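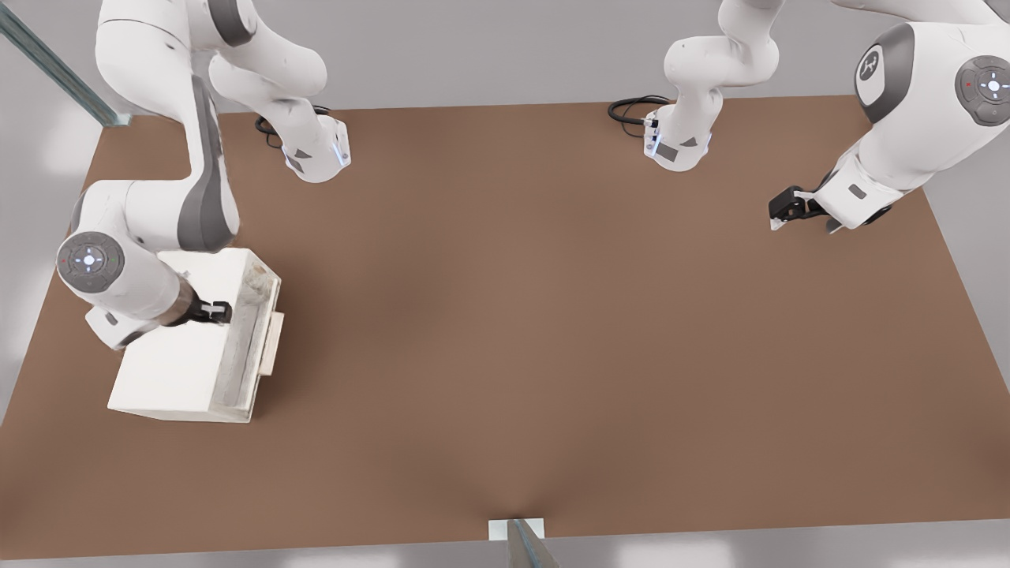 August 2023: allotment, jam, and the long way to Avwood

Up before six and down to the plot while it was still cool. The beans have gone over the top of the poles and are now hanging back down the other side, so I picked what I could reach and left the rest for the ladder. Two carrier bags full. I've stopped offering them at work as people have started avoiding my desk.

The plums are ready. I had meant to leave them another week but the wasps had other ideas. Charoen came over from his side with a bucket and we stripped the lower branches between us. He took half for his wife, who makes a sour plum pickle I can't get enough of, and he says I can have a jar if I bring back the last one. I have no idea where the last one is.

Courgettes: four more, all too big. One went straight on the compost.

Water is still a nuisance. The tap by the gate gives a trickle and the butt behind the shed is down to the green stuff at the bottom. I carried six cans up to the tomatoes and then gave up on the dahlias. They can look after themselves for a day or two. I planted them out in June, later than I should have, and they have sulked ever since.

Home by ten. Washed the jars, weighed the sugar, and found I was 200 grams short, so had to go out again. The shop on the corner only had the brown kind. I used it. The jam has come out very dark and tastes a bit of toffee, but it set on the second try with the saucer and I got seven jars. Burnt my thumb on the funnel, same place as last year.

In the afternoon I took the bus to Avwood to see Shanti. The road is still up by the bridge so it went round by the reservoir, and a trip that should take half an hour took 70 minutes. I didn't mind much. The water is very low and you can see the old wall again, with people walking their dogs along it.

Shanti is better than she was. She is off the stick indoors and only uses it for the steps. We sat out the back and ate bread and butter with the new jam, and she said it was more of a treacle — fair enough, though she had three slices. She's thinking of giving up the top half of her garden and putting it down to grass. I said I'd help dig out the currant bushes in the autumn if I can have two of them. She wants one kept by the fence for the blackbirds.

She gave me back the bread tin I lent her at Christmas and a bag of leek seedlings, a bit leggy. They need to go in tomorrow.

Bus home was on time. Beans for supper.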